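Workshop tips: wrist camera software on a small arm

Collected while moving our bench arm from the old Cukus controller to Gendari. Most of this applies to any small arm with a camera at the wrist and a two-finger gripper. Last revised 7th October.

Set the exposure by hand

Auto exposure is fine for looking at things and poor for measuring them. A bright patch in one corner pulls the whole picture down, and the dark parts of the gripper turn into one black shape. The segmentation step then gives you a finger outline that changes size with the lighting. Lock exposure and gain in the driver config, then check that the values survive a restart. On our setup they didn't until Ardalan Kermani moved them out of the launch script and into the camera profile.

If you can't avoid glare, clip it early. Mark saturated pixels as unknown before they reach the depth filter.
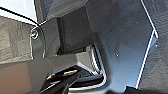 White balance should be locked too. Gray on gray is hard enough to separate without the color drifting between one pass and the next. Save a raw picture at the start of each session, in the same folder as the log.

Mask the gripper from the model, then check it by eye

The planner needs to know which pixels belong to the arm. There are two usual ways to get this: draw a fixed mask by hand, or project the arm model into the camera view at the current joint angles. Use the second. A fixed mask is only correct at one finger opening.

Pad the projected mask by 10 pixels. Less than that and bright metal edges leak through and show up as obstacles a few centimeters from the lens. The planner will then refuse every path, with an error that says "start state in collision" and nothing else. Check the mask before you go looking for a fault in the planner.

Cables are usually missing from the model. Add them as a few short capsules along the run. They don't have to be accurate, only a bit too fat.

Don't trust shiny parts

Chrome and polished steel return whatever they happen to reflect. Feature matching will lock on to a highlight and follow it as the arm moves, and the pose estimate goes with it. Two settings help:

Drop any feature whose depth changes by more than the arm motion can explain.

Raise the minimum track length. Ours is at 30 pictures; the Palholm default is much shorter.

Matte tape on the worst parts also works, if you own them.

Timestamps before tuning

Before touching any gain, compare the camera clock with the joint clock. Our offset was roughly 60 milliseconds, and it looked exactly like a bad hand-eye calibration. Amedeo Messina redid that calibration in March for this reason and got the same error back. To measure the offset, swing the wrist slowly back and forth past one fixed screw head or tag and line up the two curves. Store the number in the config with a comment saying how it was measured.

Carpet and other repeating floors

A fine striped weave looks the same in many places, so a matcher can slip sideways by one stripe and still report a good score. Turn off floor features when the camera is close to the ground, or limit the search window to less than one repeat. The Barbieri node has a switch for this, off by default -- it is listed under "advanced" and has no help text.

Keep thin objects in the occupancy map as well. A black cable on dark carpet is narrow enough to be removed by the speckle filter. Lower the filter size in the bottom layer of the map only.

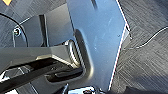

Name your logs

Use date, task, config version, in that order. Keep the config file itself beside the log. Log 695 on our drive has no config with it and can't be replayed.

Slow down for the first run

After any change to the mask, the map or the clock offset, run the first plan at the lowest speed the controller allows, with a hand on the stop. Then raise it in steps.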